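Section 4. Recording Demonstrations: Flower Arranging Task

4.1 Before you begin

This section covers recording with the Sikeo two-arm cell and the Lopes recording software. Complete the arm alignment in Section 3 first. Alignment values are lost when the cell is powered off.

Materials: artificial stems, one vase, wrapping paper, printed ribbon. Replacement stems are listed in the parts appendix under kit 3430.

CAUTION: Keep hands and sleeves outside the enclosure while the arms are enabled. The emergency stop removes motor power and the arms will drop.

4.2 Recording an episode

1. Open the Lopes console and select the task "Jillalari vase". Confirm that all camera views are live.

2. Set out the materials. Change the position of the vase and the ribbon between episodes. A fixed layout produces a policy that only works with that layout.

3. Move both leader handles to the rest position and hold them there until the console shows READY.

4. Press the left pedal to start recording. Recording stops by itself after 300 seconds.

5. Grasp each stem below the leaves. Lift it clear of the table before moving it toward the vase.

Note: Keep the idle arm still with its gripper open. Small movements of the idle arm are recorded as actions and will be learned.

6. Check both kinds of view during the episode. The wrist view should show the fingertips and the table between them. The fixed view should show the working gripper and the vase.

Wrist view with ribbon and paper, then fixed view with a stem held in the right gripper:

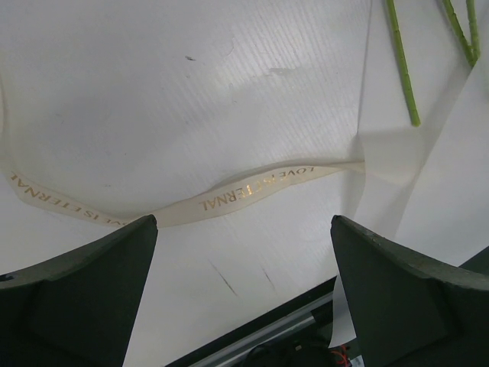
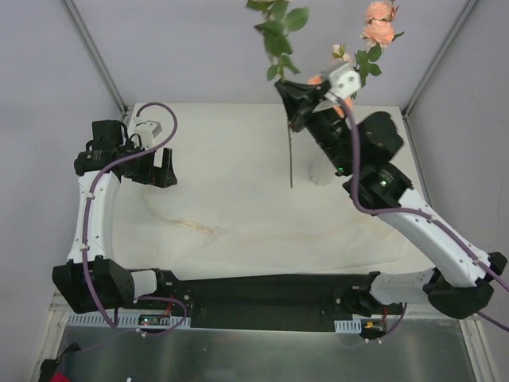
7. Release the stem, return both arms to rest, and press the left pedal again to end the episode.

8. Mark the episode as success, partial or fail. Keep episodes in which a stem was dropped and picked up again, and mark them partial if the task was not finished.

4.3 Episode count and review

Record 40 episodes per layout group, with at least 4 layout groups per task. Change operators between groups where possible.

Play back the first episode of each group before recording the rest. Delete an episode if:

- a camera view froze or went dark
- a hand entered the enclosure
- an arm stopped on a torque fault

Do not delete an episode for being slow. The Minetti export tool trims idle time at the start and end of each file.

CAUTION: Deleted episodes cannot be restored. Episode numbers are not reused, so gaps in the numbering are normal.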